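Gripper comparison, bin picking: progress report to Fenport
Sep 26, 2021

Work since the April report has gone into the side-by-side trial of the Bamatach multi-fingered gripper and the Sugden two-jaw unit. Both now run on the same arm with the same Rostska controller, so the grasp logs can be compared directly.

The target is 2000 attempts per gripper, drawn from a set of 16 objects. The Sugden series is complete. The Bamatach series was held up for 5 days by a faulty connector — the spare has been fitted and testing has resumed.

Fingertip wear is checked every 50 attempts. Thin, flat items remain the hardest for both grippers, and most failed grasps happen close to the bin walls.
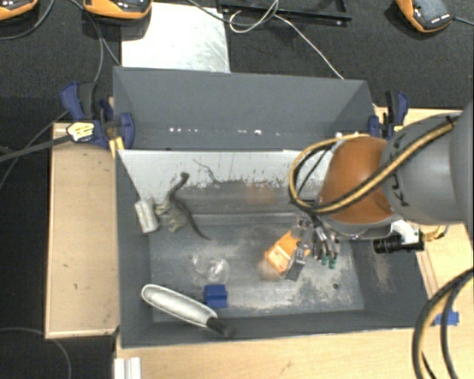 Will the delay affect the budget? The remaining attempts fit within the hours already approved, and no extra funds are requested.

Next steps are to finish the Bamatach series, repeat the wall-side grasps at a lower approach speed, and send Fenport the full logs with the final report.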